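Claneva word lists - read me first

G'day, and thanks for downloading this. Claneva is my collection of household words, the sort of thing people say in kitchens, sheds and laundries without ever writing down. I started it because my nan called the drawer under the oven "the glory hole" and my partner's family called theirs "the tray cupboard", and neither side would budge. It got out of hand from there.

What's in it

There are 4000 entries in the main file, entries.csv. Each one is a word or phrase, what it means, where the person who gave it to me grew up, and a sentence using it the way they'd say it at home. The sentences are my favourite part (there's one about a doona and a wet kelpie that I still read out at parties).

The columns are:

word - spelled how the contributor spelled it, even when I'd have done it differently
meaning - mine, usually, written in plain English
region - where they grew up, as broad or as narrow as they wanted to give it
sentence - theirs, lightly tidied
room - kitchen, laundry, shed, yard, bathroom or other
confidence - 1 to 3, explained further down

The second file, variants.csv, ties together words that mean the same thing. Twenty-nine groups so far. The biggest by a mile is the end slice of a loaf of bread, and I reckon that one could be its own project. People get very worked up about crusts!

The third file is notes.txt, and it's a mess. It's where I put things that didn't fit a column, like arguments in my inbox over whether an esky has to have a hard lid.

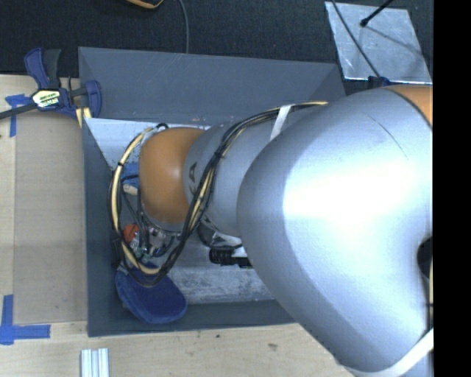
Confidence scores are simple enough. A 3 means I've heard it from people in different families who don't know each other. A 2 means one family, but more than one generation. A 1 means a single person swears by it, and it could well be something their uncle made up on a camping trip. I've kept the 1s in on purpose, so please filter them out yourself if you're after anything rigorous.

How I collected it

Mostly a web form, plus a notebook I carry to markets and barbecues. The form asks six questions and the last one is optional. I don't store names or emails once an entry has been checked, and nothing in the files should point back to a particular person. If you spot something that does, tell me and I'll pull it.

Known problems

The coverage is lopsided. Coastal towns are well looked after, and the inland ones much less so. The "other" room is a dumping ground for hallways, garages and caravans, and I keep meaning to split it up. Some older entries use a semicolon inside the sentence column, which upsets a few spreadsheet programs - open the file as comma separated with quotes on and you'll be right.

Accented letters are saved as UTF-8. If Ševčík (a surname one family uses as a verb, meaning to fold a tea towel in thirds) comes up as gibberish, it's your import settings.

Using it

Go for your life. Teaching, crosswords, settling a family blue, whatever you like. A line of credit to Claneva is appreciated, and if you change the entries, please give your version another name so I don't get the emails.

Next update is planned for July, when I'll finally get to the backlog of shed words. Corrections are welcome through the form any time, and more laundry words too, particularly for whatever you call that one odd sock.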